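Bench notebook, Larkcombe workshop
March 25, 2025 — small oak cabinet, drawer fitting

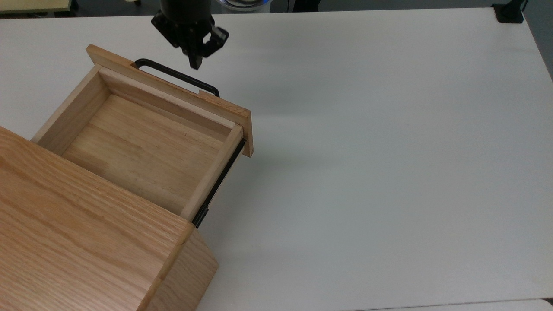
Where things stand

I said I would write this one up properly, and Conceição has reminded me twice now, so I am sitting down with a cup of tea and the pencil notes before I lose track of which scrap of paper is the current one. The cabinet is the little oak one we have been calling Jiko, with the single drawer in the paler wood. The carcass was finished back in October and sat under a blanket all winter, and I will admit I had forgotten how lively the grain on that top is. It came off the end of a board from the Bondarchuk lot, the same one that gave us the shelf in the office, and I am very glad I talked myself out of staining it.

The drawer is a different story. It has been made, taken apart, and made again, and the one in the cabinet now is number 4. Numbers one and two were too tight, and number three I would rather not talk about (it is holding sandpaper at the back of the shop and doing a fine job of it).

Fit

Pulled most of the way out, with nothing in it, the drawer drops a hair at the front. I can live with that. It is a drawer on black metal slide runners and a little droop at full reach is what you get. What I don't like is the sideways play in the first third of the travel, where it can be nudged toward the right and then wants to bind on the way back in. Push it from the middle of the front and it goes home sweetly. Push it from the right corner and it sticks, every time, at the same spot.

Took the drawer out and ran a pencil along the outside of both sides, then worked it in and out a few dozen times. Rub mark is on the right side toward the back, low down. Left side hardly touched. So the high spot is there, and I took it down with 4 light passes of the block plane, checking after each one. I wanted very badly to take a fifth. Left it alone and went to sweep the floor.

After sweeping, it ran better. Still not silent, but the sticking from the corner has mostly gone and I would like to see what it does after a few days with the heat off before I touch it again.

The front

Estela looked at the front and asked whether the overhang was meant to be that wide. It was. The front laps past both sides so that it covers the gap when the drawer is shut, and it gives you a lip to get your fingers behind, as well as the bar pull. She thinks people will look for a knob anyway. We went back and forth on this for longer than the job deserved and have agreed to keep the bar pull until the Bellport people have had it in their hands.

The bottom

One darker mark in the bottom panel, near the middle. I gave a scrap from the same board a going-over with the scraper and the mark in that one went right through, so I expect this one does too. It stays. Once there are spoons or string or whatever else in there it won't be seen, and I have grown a bit fond of it.

Finish

Still undecided for the drawer. The oak is happy with oil. On the pale wood I worry about it going orange beside the honey color of the cabinet, and I also don't want the inside smelling of oil for a month. Conceição suggests wax only on the inside and nothing at all on the running edges except a rub of candle. I think she is right, and I'll try it on an offcut first. Stock ticket for the offcuts is 853, left-hand rack, please put them back there when you're done.

To do

Wax test on two offcuts, leave 45 minutes before buffing
Candle on the runners and the bottom edges of the sides
Check the right side again for rub marks
Find the drawer stop I cut last week, it was on the windowsill
Ask Bellport about the knob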